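Home Course outline Handouts Reading Contact

Handout 4: Getting a mix ready for the lathe
April, by Hedvika Šimek

OK, so last week we ran out of time just as I was getting to the good part, and half of you were asking about side lengths on the stairs. These are my notes for both sessions run together, with the bits I skipped put back in. Please read the section on lows before you bring me your own mixes, because I'll be asking you about it!

Reminder of where we are in the chain. You have a finished mix. Somebody masters it. A cutting engineer puts the mastered sides onto a lacquer, the lacquer gets plated, the plating gives you stampers, and the stampers go into a press. This handout is about the step between the mastered sides and the lacquer. Plating is handout 5, and I'm saving all my complaints about it for then.

1. What the groove has to do

A stereo groove has two walls, and each wall carries one channel. When the same thing is in both channels the stylus moves side to side. When the channels disagree, the stylus also moves up and down. Write that on your hand if you have to, everything in section 3 hangs on it.

Side to side movement takes up room across the disc. Up and down movement takes up depth. If the groove gets too shallow the playback stylus can jump out of it, and if it gets too deep it also gets wider and you're eating into your space again. The cutter is always trading these off.

Loud bass means big swings, and big swings need a lot of land (land is the flat part between one turn of the groove and the next). Quiet acoustic guitar hardly needs any. A modern lathe listens ahead to the music that's coming and spreads the turns out or packs them in to suit. It's a lovely thing to watch, and if we get our visit to Livovine I will stand there with my nose on the glass like I always do.

2. Side length

The question everyone asks is how many minutes you can get on one side of a twelve-inch LP. It depends on level and on bass, so I can't give you one number, and be a little wary of anyone who does. A spoken word record can run to 30 minutes a side and sound fine. A dance record at 30 minutes a side will be quiet, and once it's quiet the surface noise comes up to meet you.

For a rock or pop album at thirty-three I start getting comfortable under twenty minutes. Between there and the mid twenties you lose level bit by bit. You'll see charts for this and most of them are OK as a starting point, but they assume "average" music, whatever that is.

Uneven sides are a classic student mistake. You've got seventeen minutes on side A and twenty-six on side B, because the band loved that running order and it worked great as a stream. The cutter now has two choices. Cut each side as hot as it'll go, and the listener flips the record and reaches for the volume knob. Or cut side A down to match side B, and you've given away level for nothing. So work out the sides early, with the band in the room, before anybody gets attached!

3. Lows

Remember section 1: when the channels disagree you get up and down movement. Now imagine a big bass note that's wide in the stereo picture, or worse, out of phase. The cutting stylus lifts, the groove gets thin, and in the bad cases it stops being a groove at all for a moment.

My own habit is to pull everything below 200 Hz to mono before I send anything off. Plenty of engineers go lower and some go higher. The cutting room can do it for you with a filter in the chain, and they will if they have to, but I'd much sooner you did it in the mix where you can hear what it does to that floor tom you panned so far over.

Below 30 Hz I roll off. There's rarely any music down there that a home turntable will give you back, and it costs you groove space the whole way across the side. Listen before and after on decent speakers. If you can hear the difference and you hate it, call me over and we'll talk about it.

Things to check for low end trouble:
- synth bass with a chorus or stereo widener on it
- kick samples with a room mic baked in
- two bass guitars (Multstead students love two bass guitars, I don't know what's in the water)
- any plug-in with the word "wide" on the front

A correlation meter will catch most of this. If it keeps dipping to the negative side when the bass plays, go and find out why.

4. Highs and esses

Records are cut with the bass turned down and the treble turned up, and your phono preamp does the opposite on the way back. The curve crosses zero at 1000 Hz, so that's the spot where nothing changes. Go up from there and you're being boosted on the way into the lacquer, more and more the higher you go.

So an "s" that was a bit sharp in the mix arrives at the cutter head as a very sharp "s". The head can heat up if you feed it a lot of that, and the playback stylus may not be able to follow the groove even if the head could cut it. What you hear at home is a splashy, spitty mess on the vocals. Hi-hats do it too. So do tambourines, and there's always a tambourine.

De-ess the vocal on its own track. Please don't put one de-esser across the whole mix and call it a day, because it'll duck your snare and your cymbals every time the singer says "yes." Ride it by hand if it's only a few words. Slow work, I know. Put a podcast on when you're done, not during.

5. The inside of the disc

The record turns at the same speed the whole way through, but the circle gets smaller as you go in. At the start of the side each turn has a long stretch of groove to write on. By the end it has less than half as much for the same amount of music. The high frequencies get squashed up into tiny wiggles and the stylus struggles with them.

What to do about it? Put the quieter or darker song last on each side. Lots of famous albums end their sides with a ballad, and while I'm sure the bands had feelings about it, the cutting engineer was happy as well. If your loudest, brightest, most tambourine-heavy song has to close side B, then keep the side short so it finishes further out.

Here's a story against myself. The Prarna album was the first one I took through the whole process on my own, for Taheri, which was a very small label and the most patient one I've ever worked with. I let the band close side A with a big shouty number, full cymbals, triple-tracked vocal, at the end of a long side. I had a test cut made, I played it on my own good turntable with my own good cartridge, and I thought it was great. Then we pressed it. We ended up with 386 copies to sell and I swear I heard about that last song from every single person who bought one. On a budget deck the final chorus sounded like somebody frying an egg. The band was very nice about it. I still have a box of them under the stairs and I play that side to every class, so you've got it coming to you on Monday.

What I should have done was swap two songs and listen on a cheap player. That's it, that was the whole fix.

6. What to send

One file per side, with the gaps between the songs already in there the way you want them. High resolution if you have it, whatever rate you mixed at - don't convert up to look fancy. No brickwall limiting for loudness. A squashed master doesn't come out any louder on a record, the cutter just turns it down and now it's flat as well as quiet. If you've made a loud digital master, go back a step and make another one for the disc.

With the files send a cue sheet: title of each song, start time, total running time of the side, the speed, the size, and what you want scratched in the run-out if you want something there. Check the spelling on that last one. Then get someone who isn't in the band to check it.

Name the files so a stranger can understand them. "side A FINAL final2 new" has been sent to a cutting room by someone in this course and I'm not going to say who.

7. Listening to the test

If the budget allows a reference cut, get one. It's soft, it wears out with playing, so don't pass it around at a party. Play it a few times in the first days with the file next to you and make notes with times. Listen for the esses, the last song, any place where the stereo seems to lean, and any spot where the level jumps between songs. Then play it on the worst turntable you can find (see above, egg).

For next time: bring one side of music, yours or a friend's, laid out with gaps and a cue sheet. Write me half a page on which song goes last and why. Arguments welcome, I enjoy them. 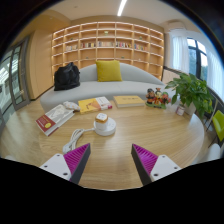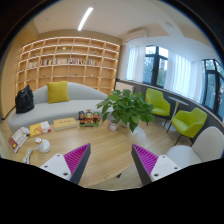
Comment from a reader: I'd push back a little on the 200 Hz thing. I mix mostly jazz trio and if I mono everything up to there, the left hand of the piano folds into the bass and the whole bottom turns to soup. I go to half that and let the cutting engineer call me if there's a problem, and so far I've had one call. Agree completely about de-essing on the track though. Could you say something in the next handout about forty-five versus thirty-three for short albums? We're looking at splitting ours over two discs and I can't tell if the extra cost of plating is worth it for brushes and upright bass.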